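We use cookies to remember your settings. Accept | Manage preferences

Table top care and refinishing – FAQ
Last updated: September

What finish is on a Brirkulum top?
A hardwax oil, Proltix, applied in two thin coats at the Stestville workshop.

How soon can I use the table?
Light use is fine after 12 hours. Full hardness takes 8 days. Keep water off the surface until then.

What can I clean it with?
A damp cloth and a little washing-up liquid. Bleach and scouring pads will dull the finish. 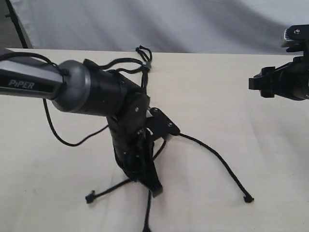 Can I repair one patch?
Yes, if the mark has not gone through the oil. Sand lightly with 225 grit along the grain, wipe off the dust and apply a small amount of oil. Deeper marks need the whole top taken back with 100 grit first.

Why is the new coat sticky?
Too much oil was left on. Rub it hard with a clean cloth – a white pad also works – and leave it overnight.

Is there heat protection?
Limited. Use a mat under pans and teapots.

Who do I contact about a fault?
Write to Hanna Czarnecka in aftercare with your order number. Trade orders go to Seul-gi So.

12 shares | 8 comments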